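1/ 캐시 연관도 얘기를 정리해 둔다. 학부 컴퓨터 구조 수업에서 그림으로 배운 것과 실제 성능 카운터에 찍히는 값 사이에 빈칸이 많아서, 지난달에 Prollix 코어로 측정한 내용을 순서대로 적는다.

2/ 대상은 Prollix 인오더 코어. L1 데이터 캐시는 16 KiB, 4-way, 라인 크기 64바이트. 계산하면 세트가 64개 나온다. 주소 하위 6비트가 오프셋, 그 위 6비트가 인덱스, 나머지가 태그.

3/ 인덱스와 오프셋을 합치면 12비트다. 페이지가 4 KiB면 페이지 오프셋과 길이가 같다. 즉 TLB 조회가 끝나기 전에 세트를 고를 수 있고, 태그 비교만 물리 주소로 하면 된다. VIPT 구성인데도 앨리어싱 처리가 필요 없는 크기다.

4/ 여기서 용량만 32 KiB로 늘리고 4-way를 유지하면 인덱스가 7비트가 되고, 최상위 인덱스 비트가 페이지 번호 쪽으로 넘어간다. 같은 물리 라인이 서로 다른 두 세트에 들어갈 수 있다. L1을 키울 때 way 수도 같이 늘리는 설계가 많은 이유 중 하나.

5/ 측정 코드는 단순하다. 배열을 4096바이트 간격으로 읽는다. 인덱스 비트가 모두 같으므로 전부 한 세트로 몰린다. 라인 수를 하나씩 늘리면서 반복 1000회, 첫 회는 버리고 나머지의 미스 수를 읽었다.

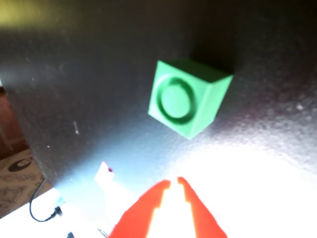

6/ 라인 4개까지는 미스가 0. 5개가 되는 순간 LRU라면 매 접근이 미스여야 한다. 순환 접근에서 방금 쫓아낸 라인을 바로 다음에 다시 요구하게 되니까. 교과서에 나오는 최악의 패턴이다.

7/ 그런데 카운터 값은 전부 미스가 아니었다. 상당수가 적중한다. 교체 정책이 진짜 LRU가 아니라는 뜻이고, 트리 PLRU 아니면 의사 난수 둘 중 하나로 좁혔다.

8/ 구분 방법: 같은 초기 상태에서 같은 순서로 접근하고 미스 위치를 기록한다. 트리 PLRU는 4-way에서 세트당 상태가 3비트뿐이라 패턴이 짧은 주기로 반복된다. 의사 난수라면 교체 카운터가 세트 밖에서도 진행되므로 다른 세트를 건드리는 것만으로 결과가 달라진다.

9/ 다른 세트에 미스를 몇 번 끼워 넣었더니 위치가 바뀌었다. 전역 카운터를 쓰는 의사 난수 교체로 본다. 매뉴얼에는 "구현 정의"라고만 되어 있다.

10/ 지연 시간도 적어 둔다. L1 적중 3사이클, L2 적중 16사이클, DRAM까지 가면 114사이클. 모두 의존성 있는 포인터 추적으로 잰 값이고 프리페처는 껐다. 켜면 일정 간격 접근은 의미 있는 숫자가 안 나온다.

11/ 평균 접근 시간으로 바꾸면, L1 미스율 5%에 L2 지역 미스율 40%일 때 L1 미스 한 번의 평균 시간은 16 + 0.4 × 98 = 55.2사이클. 여기서 98은 114에서 16을 뺀 값. 전체 평균은 0.95 × 3 + 0.05 × 55.2 = 5.61사이클.

12/ 흔한 실수가 L2 미스율에 전역 값을 넣는 것. 위 조건에서 전역 미스율은 2%다. 지역 자리에 2%를 넣으면 DRAM 항이 거의 사라진다. 보고서 두 건에서 같은 오류를 봤다.

13/ 비교용으로 Wynne 코어에도 같은 코드를 돌렸다. 이쪽은 8-way에 32 KiB라서 세트 수는 똑같이 64개. 간격도 4096바이트 그대로 쓰면 된다. 라인 8개까지 미스 0, 9개부터 미스 위치가 주기적으로 반복됐다. 트리 PLRU와 맞는다.

14/ 측정 시 주의할 점 몇 가지.
- 인터럽트를 끄거나 코어를 격리할 것. 타이머 틱 한 번에 세트 내용이 섞인다.
- 카운터 읽기 앞뒤로 배리어를 넣을 것. 인오더라도 로드가 끝나기 전에 다음 명령이 발행될 수 있다.
- L2까지 볼 때는 큰 페이지를 쓸 것. 4 KiB 페이지로는 물리 인덱스를 보장할 수 없다. 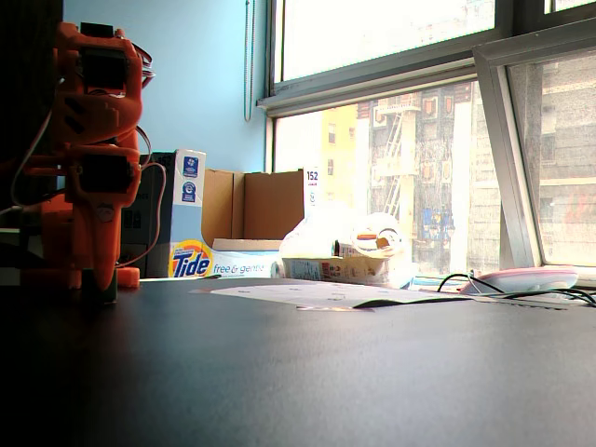 - 컴파일러 출력을 확인할 것. 결과를 쓰지 않는 로드는 통째로 없어진다. volatile을 붙이거나 읽은 값을 다음 주소 계산에 넣는다.
- 루프 변수가 스택에 내려가 있으면 그 접근도 L1을 쓴다. 레지스터에 남아 있는지 역어셈블로 본다.

15/ 시뮬레이터 쪽. Drendlow 기본 설정은 교체 정책이 LRU로 되어 있다. Prollix 모델을 그대로 돌리면 라인 5개 구간에서 실측보다 미스가 훨씬 많이 나온다. 설정에서 random으로 바꾸면 추세는 맞지만 시드가 달라 미스 위치까지는 일치하지 않는다.

16/ 쓰기 정책은 아직 못 쟀다. write-back인 것은 확인했고, 쓰기 미스에서 할당을 하는지는 쓰기 버퍼가 연속 스토어를 합쳐 버려서 결과가 지저분하다. 간격을 라인 크기보다 크게 벌려서 다시 볼 예정.

17/ 코드와 원시 로그는 Plullano 저장소의 cache-assoc 디렉터리에 있다. 빌드 옵션은 -O2, 측정 루프만 어셈블리로 작성. 다른 코어에서 돌린 결과가 있으면 L1 용량, way 수, 라인 크기를 같이 적어서 답글로 남겨 주기 바람.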